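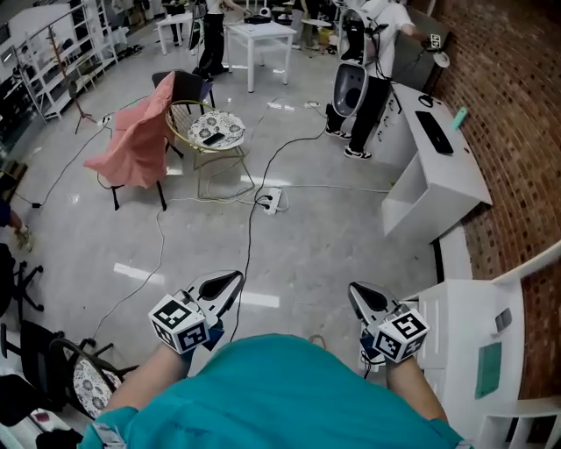 Botdale, ground floor: the furniture and fittings

The ground floor at Botdale was an empty shell when we took it on in March. Most of what went into it came from three places: the old office on Jireš Street, a clearance sale, and a supplier called Kendilex that delivers flat packs to this part of town. We kept notes as things went in, mainly so we would remember where to get more of the same. The gallery goes through the main room first and then the hall and the storeroom. Click any entry for the larger version.

The floor
Light gray with a polished surface. It shows the ceiling lights at any time of day, so a dull floor wax was tried in one corner of the hall and then taken off again. Dry mop every evening, damp mop when it needs it.

The brick wall
Red brick, left bare. We had a quote of $2000 to plaster and paint it and decided to spend the money on lighting. Nothing is hung on it so far. The mortar is soft in places and will not hold a small screw.

The long cabinet
White, running along the wall side of the room, with an open shelf compartment in the lower part. The top is the right height for standing at, and it fills up fast. Keyboards, coils of cable and other small things collect there, and the rule is that the top gets cleared before the lights go off. The rule is followed on some evenings.

The round side table
Gold-colored frame and a white top with dark flowers on it. It was bought for the hall, where it was in the way of the door. In the middle of the room it gets used constantly, mostly as a place to put a phone down. The top wipes clean. The frame marks easily, so please lift the table to move it.

The chair with the pink cloth
A black-legged chair with a salmon-pink cloth over it. The cloth came out of a box of curtain ends from Jireš Street and has been washed twice without losing its color. It slides if you sit down quickly. We have talked about ties for the corners – two on each side should do it.

The white tables
One square with thin legs, one smaller. They are light enough for one person to carry and can be pushed together when there is something large to lay out. The legs of the square one came in a separate box, which arrived 17 days after the top.

Power on the floor
There are too few wall outlets for a room this size, and those we have are all on the outside walls. For now, a white power strip does the work in the middle, with long cables running across the floor. A floor outlet would be better. The electrician wanted $444 for the first one and less for each one after that, and we are still deciding how many. Until then, watch your feet and put the covers back over the cables when you move something.

Overhead lights
Fitted in April, a month before the furniture. They are on two switches by the hall door. The second switch is upside down compared with the first.

The hall bench
Pine, secondhand, with a lid that lifts. Shoes go under it and scarves go inside. The hinge on the left was replaced in July with one that does not quite match.

Coat hooks
A rail of cast iron hooks on a painted board, screwed into the plaster side of the hall. They were meant for a school and are set close together, so thick winter coats need to go on every other hook.

The storeroom shelves
Skerex steel shelving, gray, with the shelves set at uneven heights on purpose – tall boxes at the bottom, paper and tape at eye level. Each shelf took 20 minutes to put up once we had worked out which way the clips face. The wide end goes down.

The step stool
Lives behind the storeroom door. It goes back there after use, including when you are sure you will need it again in a minute.

Still to come
A second cabinet to match the first, blinds for the street side, and a mat inside the front door. Kendilex has the cabinet on order. The blinds have been measured but not bought. Anyone who has a spare mat of a decent size can leave it in the hall.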